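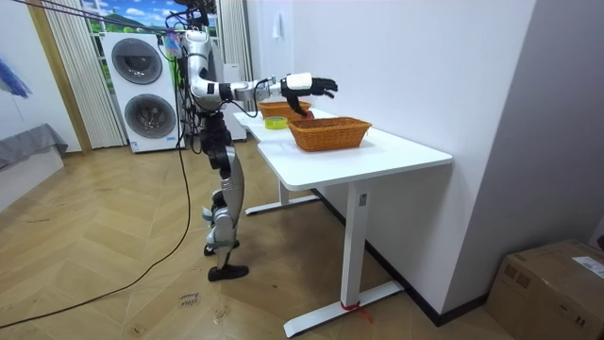

Rerkton Market Less Packaging Project
Progress report to the Cerkon Fund, second period
Prepared by Konrad Ostrowski, project manager

Summary

The project is on budget and slightly behind on activity. The published aim is to cut the single-use packaging handed out at Rerkton market by a third. I said in the first report that I did not think we could measure that properly, and I still don't. Traders are using fewer carrier bags. Whether shoppers are taking less packaging home is a different question, and the evidence for it is thin.

Trader sign-up

The market has 42 regular stalls. Most have now signed the pledge, but signing it commits a trader to very little. The wording, which we agreed with you at the outset, asks them to "consider alternatives where practical". One of the fish stalls has signed and changed nothing, quite reasonably in my view, as no one has offered them anything that holds wet fish. The greengrocers have moved furthest. They had a reason of their own, having already grumbled about the price of paper bags before we turned up.

I would ask that sign-ups are dropped as a headline measure for the next period. They make the project look better than it is.

Carrier bag orders

We have order records from the traders who buy through the Tully wholesaler. Orders for thin plastic bags fell by almost 400 a week between the first period and this one. That sounds good and may be good. However, two of the larger stalls were shut for part of the summer, and at least one trader has started buying from a cash and carry instead, where we can't see what he orders. Paper bag orders went up over the same months. We have not worked out how much of the fall is simply plastic turning into paper, and nobody should quote the figure in a press release until we have.

Basket loans 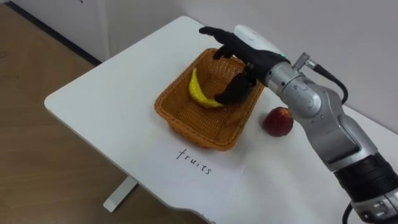 The loan scheme is the part of the project that gets talked about, and it is the part I trust least. We bought 200 baskets and bags for shoppers to borrow from the information stall and return at any of the four market entrances. Take-up was strong in the first weeks and then sagged. The cloth bags go out and largely stay out. Baskets come back more often, perhaps because they are awkward to stuff in a drawer at home. Shape matters more than we had allowed for: an open wicker basket like the one on the white table, rectangular with the sides flaring a little, suits loaves and soft fruit well enough, but it has no lid, and shoppers on the bus told us they would not trust one with eggs. Some also asked for longer handles.

We were due to replace lost stock in August. I held this back and would like to keep holding it back until we know what we are replacing and why. Buying more of something people take home and forget is not a packaging policy.

Shopper survey

A total of 98 people completed the survey. Nine in ten said packaging was important to them. I would put very little weight on this. They were asked by someone standing next to a banner about packaging. The more useful answers came at the end, where people could write what they liked. The common complaints were parking, the closed toilets, and being handed a bag before they had a chance to say no. The last of these we can do something about, and it costs nothing. Three stalls have agreed to ask first and we will see whether they stick to it once the queues build up before Christmas.

The Cludutance tracking service

The project plan included a subscription to Cludutance to log loans and returns. The system works in the sense that it produces charts. It relies on stallholders entering each return on a phone, usually with cold hands and a customer waiting, and they mostly don't. The charts therefore show far fewer returns than there really are. We went back to a paper sheet on a clipboard at two of the entrances and the records improved at once. I propose that we let the subscription lapse when it comes up for renewal and move the money to the washing and repair line, which was set too low.

Spending

Staff time is as planned. Printing is over, owing to a second run of pledge posters after the first went out with the wrong market hours. Stock is under, for the reason given above. There are no unpaid invoices apart from the gazebo hire, which we are disputing.

Next period

We will run the ask-first trial, get paper and plastic orders on to the same sheet, and try a small deposit on loans at the north entrance only. The traders there are split on the deposit and I expect some bad temper. If returns do not improve with a deposit I will recommend closing the loan scheme early and handing back what is left of that part of the grant.

We need a decision from you on the Cludutance renewal before the end of next month.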